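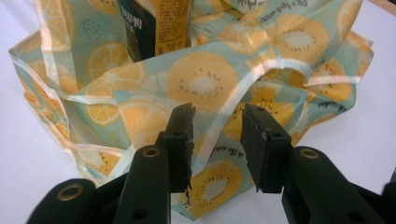

Fruit slice bag, citrus and kiwi on pale mint. My favorite print of the visit.

Notes from the Movberg open house, typed up fast before I forget everything. Doors at 9:30, I got there closer to 10 because the lot was full and they send you around back past the loading bays. Wear flat shoes. Lots of stairs.

So: printed plastic bags. Thin ones, the kind you get produce or candy in. Movberg prints them, Zernance makes the film, and a little outfit called Ivuvel draws most of the patterns. Had no idea it took three companies to get a kiwi onto a bag.

Tour starts in the film store. Rolls stacked to the ceiling, 4,000 meters on a big one. Warm in there, smells like a new shower curtain. Then the print hall, loud, earplugs handed out in a bucket. Amirhossein Bahrami took our group around and had to shout the whole way. Good guide. He's been on the presses a long time and clearly has opinions about yellow. Yellow on see-through film goes weak, he says, so they put white down first where the fruit goes. Except some customers want it to stay a bit see-through and then you get arguments.

Pattern room was the best part. 67 designs out on show, handle what you want. Lemons, stripes, a really ugly one with ducks. The fruit one is so glossy, every crease catches the light, and it crinkles like mad. Orangey-yellow citrus, yellower kiwi. I'd have guessed green for kiwi but the yellow looks nice against the mint.

Skipped the film about the history of Seixas street, where the first shop was. Heard it was long.

Lunch: cheese roll, 3 dollars, fine. Coffee ran out by noon.

They had 1,202 visitors last year acording to the board by the door, felt like more this time. Line for the cutting machine was silly, gave up on it. Go there first if you go.

Free sample bags at the exit, one per person. Next open house is in January, sign up at the front desk, the web form was down when I tired it.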